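Plindidora Work Area Inspection — Manual Gripper Stations
Form 539, revision 3
Inspected: February 25, 2022
Inspector: Wiesława Jakubowski
Area contact: Mieczysław Nowicki
Result: Pass with actions

Scope
Tray work with hand-held grippers, room 2. Covers the operators who moved over from hand packing when the Flalero sorting line was brought in at Skovov. Line guarding is on a separate form.

Ratings: S = satisfactory, A = action needed, N/A = not applicable

1. Work surface and layout

1.1 Surface level and stable under load — S
Comment: Felt-topped game tables in use. No rocking at the table tested.

1.2 Table motor unplugged while used as a work surface — S
Comment: Plug tagged. Leave the tag on.

1.3 Goods kept off the centre control panel — A
Comment: Bottles and small packs set down on the panel between picks. Provide a second tray. Repeat item from the last visit.

1.4 Space for two grippers over one tray without contact — A
Comment: Operators say they call out before reaching in. There is no written rule. Add one to the station card, including who yields.

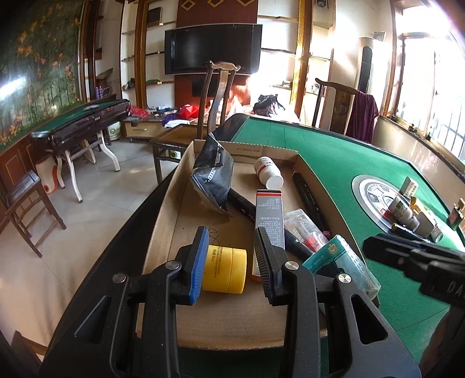
Items 1.3 and 1.4. Goods on the centre panel; second gripper at right.

1.5 Glare controlled — A
Comment: Strong daylight from the window side. Two operators reported sore eyes by mid-afternoon. Blind to be fitted.

1.6 Floor clear along walking route — S
Comment: Smooth tile. Mop only after shift. Containers under tables are to stay fully beneath the top.

2. Gripper

2.1 Finger pads seated, no tears — S
2.2 Pivot screws tight — S
Comment: Checked with the driver kept at the station. One gripper had a loose screw at start of shift; tightened and logged.

2.3 Pinch points known to operator — A
Comment: All operators could show the closing point at the fingers. Only one mentioned the linkages. Cover this in the May refresher.

2.4 Thumb and fingers clear of moving parts during a pick — S
Comment: Observed over 15 picks.

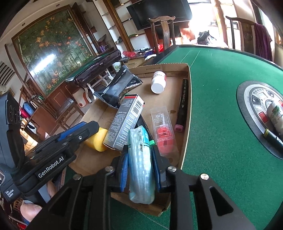 Item 2.4. Soft packet held between the pads, thumb below the side housing.

2.5 Weight and grip position — A
Comment: See section 4.

3. Trays and goods

3.1 Tray walls intact — S
Comment: Cardboard trays, open top. Discard when a corner splits.

3.2 Bottles closed before loading — S
3.3 Pens capped — S
3.4 Foil bags and soft packs free of leaks — S
3.5 Mixed loads kept below the wall height where possible — A
Comment: Bags lean over the rim and get pushed out when the gripper comes in from that side. Minor. Load bags flat.

4. Effect of the change on operators

4.1 Task rotation in place — A
Comment: Hand packing had its own variety: fetching, folding, taping. The gripper task is the same reach and squeeze all shift. Almost 2000 closures per operator per shift on the log reviewed. Rotation is on the roster but was skipped twice this month when the line was short. Rotation is not to be dropped to cover absences.

4.2 Wrist and forearm complaints recorded — A
Comment: Three verbal reports, none in the book. M. Nowicki to enter them.

4.3 Seating suits the task — A
Comment: Fixed-height wooden chairs. Supply adjustable seating, or a stool for sit-stand work.

4.4 Operators told how their work is used and who to ask about future hours — A
Comment: Notice 223 covers the technical side and does not mention hours. Staff asked me about this more than about any hazard on this form. Outside my authority — referred to the site manager.

4.5 Operator may stop the task without approval — S
Comment: Confirmed with each operator separately.

Actions 1.4, 4.1 and 4.2 to be closed first. Remaining items by end of May.

Signed: W. Jakubowski
Received: M. Nowicki

Area contact's note: Blind ordered. For 1.3, a spare tray is already at the table but operators find it too far to the left. Will try it on the other side.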